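Managing Dust and Damp at Home
Handout for the evening class, Premthorpe Learning Center
Notes by Hsin-yi Fang, May 20, 2022

Okay, picking up from last time! We'd gotten as far as the bedroom and I ran over (sorry, King-fai, I know you had a bus). I've written up what I said and added the bits people asked me for afterward.

Dust mites first. They like it warm and they like it damp, and they eat the skin flakes we all shed, so the bed is basically a restaurant. You won't get rid of them all and I don't want anyone losing sleep trying. What we're after is fewer of them, and less of what they leave behind floating up your nose at night. 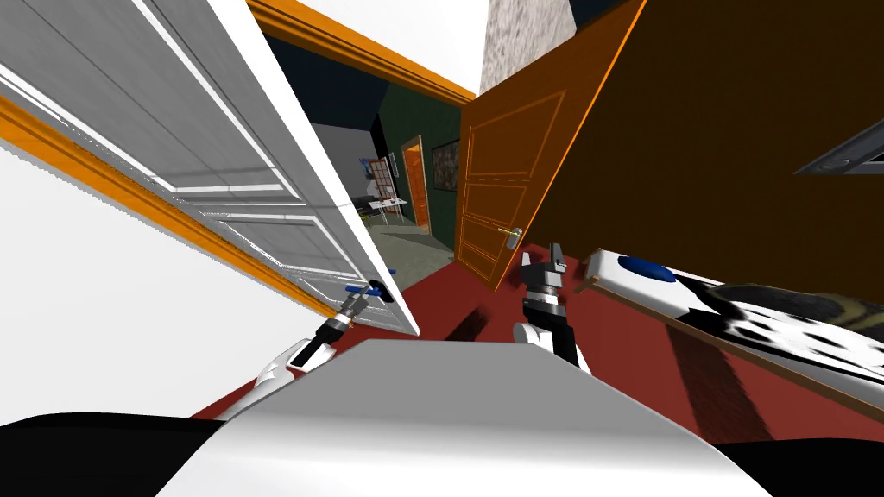 Bedding
Wash sheets and pillowcases weekly in hot water, 130 degrees or above. If your washer doesn't get that hot, a long spin in a hot dryer does a good job on mites too. Zip-up covers go on the mattress and the pillows, and they stay on. I put off buying mine for years because I thought they'd crackle (the old ones did!) and the new ones don't.

Stuffed toys: my son Man-lok had 30 of them on his bed at one point. We got it down to 2 at a time and rotated the rest. Same rule, wash and dry hot if the label lets you.

Humidity
Buy a cheap humidity meter. You want to be under 50 percent, and I aim for 45 in the bedroom. When I first put a meter in our back room in November it read 70 — no wonder we were all sneezing. Run the bathroom fan during a shower and for a good while after, put lids on your pans, and don't dry laundry in the room you sleep in.

Alžběta asked about houseplants. A few are fine. Just don't overwater, because mold grows happily on soggy soil.

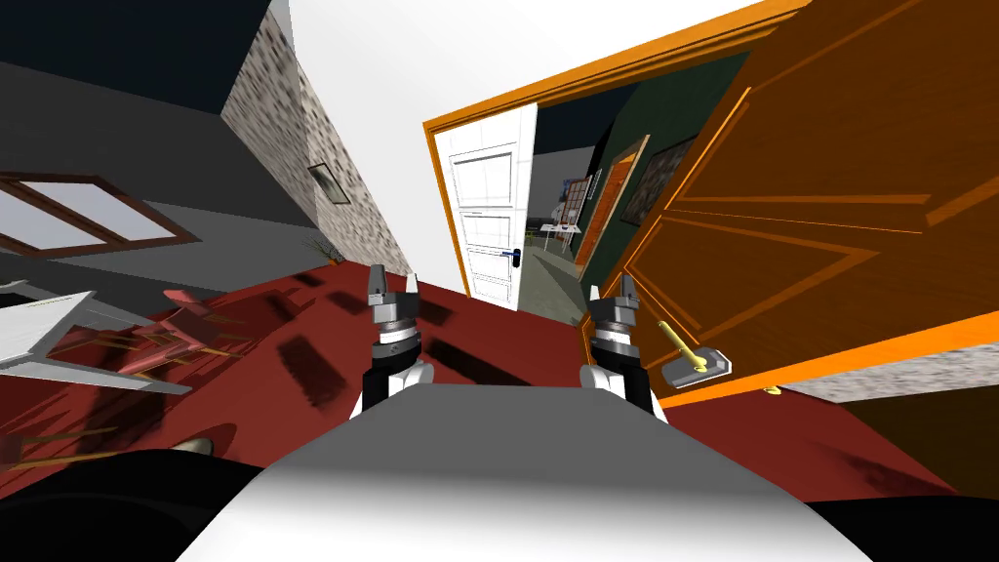
Cleaning without stirring it all up
Damp cloth, always. A dry duster just moves the stuff into the air. Go top to bottom, floors last, and use a vacuum with a HEPA filter if you can. If you're the one with asthma, get somebody else to vacuum, or wear a mask and stay out of the room for a bit afterward.

Go easy on scented sprays. "Natural" on the label doesn't mean gentle on your lungs, and plenty of plant oils set people off. Plain soap and water does most jobs in my house.

One more thing, and I say it every term: none of this replaces your inhaler or whatever your doctor has you on. Keep taking it.

For next time: write down your meter reading morning and night, and bring the list with you. Wen-hsiung has a spare meter if you need to borrow one.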